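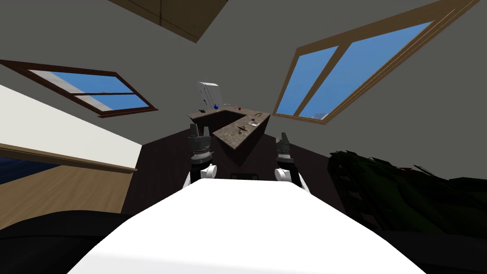 Choosing a worktop (and losing my mind a bit)

So we've reached the worktop stage of the kitchen, and I now have 10 little sample squares living on the windowsill. My sister calls them my coasters. I move them about at breakfast, then again at teatime when the light goes yellow, and every time I like a different one!

I started out dead set on plain white. Then I spent a weekend at my mum's, where the worktop is brown and speckled and has been since I was at school, and I couldn't find a single crumb on it until I wiped it. Not one! I make toast at least twice a day, so this matters to me more than it probably should.

The other thing is the shape. I want an L, with the short bit along the back and the long bit coming out into the room so people can lean on it and chat while I cook. Riaan Rampersad, our fitter, is all for it but says to leave a proper gap for the fridge door, as he's had to go back and shave bits off for people before.

First quote was £535 for the top alone, fitting extra. I had a biscuit and rang another place, who are coming to measure up on Wed 27 April.

Still dithering over the upstand. Do you have one? Does it collect gunk along the top? Tell me in the comments, and be as boring as you like, I want all the details.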